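Imprimir | Enviar por correo electrónico

Niilo Koskela
Hilo · julio

1/ Resumen de la parada de la celda bimanual de Fistarstead. Tarea: borrado de pizarra, un brazo borra y el otro sujeta. Fallo: pérdida de la referencia de fuerza en el brazo que borra, con empuje sostenido contra la superficie. Sin lesiones. Daños menores. Lo cuento con números porque en el canal interno ya circulan tres versiones.

2/ Configuración. Dos brazos, controlador Trandis, sensor de fuerza en la muñeca del brazo que borra. El otro brazo no lleva sensor de fuerza, solo cámara y pinza. El lazo de fuerza corre a 500 Hz. La consigna normal al borrar es de 5 N, perpendicular al tablero.

3/ La pizarra va suelta sobre la mesa. Es deliberado: la tarea incluye que el segundo brazo la sujete por el borde cuando hace falta. Consecuencia: si el primero empuja más de la cuenta, la pizarra se desplaza antes de que salte nada.

4/ Secuencia según el registro. Ciclo 1,595 (el contador usa coma de millares, no es un decimal; ya me lo han preguntado). Aproximación correcta. Contacto correcto. Primera pasada correcta. Al iniciar la segunda, la lectura en Z se congela en 3,8 N.

5/ Congelada quiere decir congelada: el mismo valor hasta el último bit, muestra tras muestra. Un sensor real tiene ruido. Un valor idéntico durante más de unas pocas muestras es un dato muerto y había que tratarlo como tal. El controlador lo trató como bueno.

6/ Con lectura fija de 3,8 y consigna de 5, el error es constante y positivo. El integrador hace lo que hace un integrador. El brazo baja, la lectura no cambia, el brazo baja más.

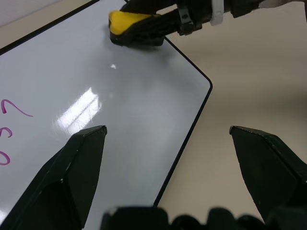

7/ El límite de par en articulaciones sí funcionó, pero estaba puesto para colisión franca, no para compresión lenta. Pasaron 2 segundos entre el primer dato muerto y la parada. Para un humano es poco. Para un lazo a 500 Hz son mil decisiones tomadas con el mismo número.

8/ Resultado mecánico: soporte del borrador doblado, un dedo de la pinza con holgura, una marca en el tablero que no sale. La pizarra giró y golpeó la pinza del segundo brazo, que estaba abierta y en espera. Esa pinza está revisada y sin juego.

9/ Causa del dato muerto. El sensor habla con el controlador a través de una pasarela Droline. La pasarela perdió la trama del sensor y siguió publicando la última válida. Está documentado en nuestra propia hoja de integración, línea final, letra pequeña: «retener último valor». Lo activamos nosotros en la puesta en marcha para evitar microparadas.

10/ Por tanto, no culpo a la pasarela. Hizo lo configurado. El bit de validez se publicaba a cero durante todo el incidente. Nuestro programa no lo leía.

11/ Por qué se perdió la trama: conector del sensor con el bloqueo sin cerrar. Con la muñeca en reposo hace contacto. Al invertir el sentido de la pasada, el cable tira y deja de hacerlo. Lo reproduje en banco moviendo el cable a mano, cuatro intentos de cuatro.

12/ Medidas ya aplicadas:
- «Retener último valor» desactivado. Si no hay trama, no hay dato.
- Lectura obligatoria del bit de validez en cada ciclo. A cero, retirada en Z y parada.
- Detección de valor idéntico en muestras consecutivas.
- Integrador saturado.
- Límite de profundidad respecto al plano medido del tablero.

13/ La última debería haber estado desde el primer día. Si conoces el plano, no hay motivo para permitir que el efector lo atraviese, diga lo que diga el sensor. Una comprobación geométrica no depende de ninguna trama.

14/ Pendiente: alivio de tensión para el cable en la muñeca. El soporte lo mecaniza Pesonen. Hasta que llegue, la celda trabaja a velocidad reducida y con el vallado cerrado, también durante el ajuste. Sé que es incómodo. Se queda así.

15/ Me preguntan si el modelo aprendido tuvo algo que ver. No. La política da trayectorias y consigna; la fuerza la cierra el controlador por debajo. La trayectoria era correcta hasta el momento de la parada. Reentrenar no habría cambiado nada.

16/ Me preguntan también por los ciclos anteriores. Revisé el bit de validez en todo el histórico. Hay caídas de una o dos muestras desde mucho antes, sin efecto visible. El aviso estaba en el registro. Añadido al informe de arranque de turno.

17/ Si tenéis una pasarela parecida entre un sensor y un lazo de control, desconectad el sensor con el brazo quieto, en vacío y con el vallado cerrado, y mirad qué valor sigue llegando. Si llega alguno, ya sabéis qué revisar.

41 compartidos · 12 comentarios

Publicaciones recientes
Deriva térmica en sensores de muñeca: medidas de un turno completo
Saturación del integrador, segunda parte
Conectores con bloqueo: par de apriete y otras supersticiones
Cambio de dedos en la celda de Fistarstead

Imprimir | Enviar por correo electrónico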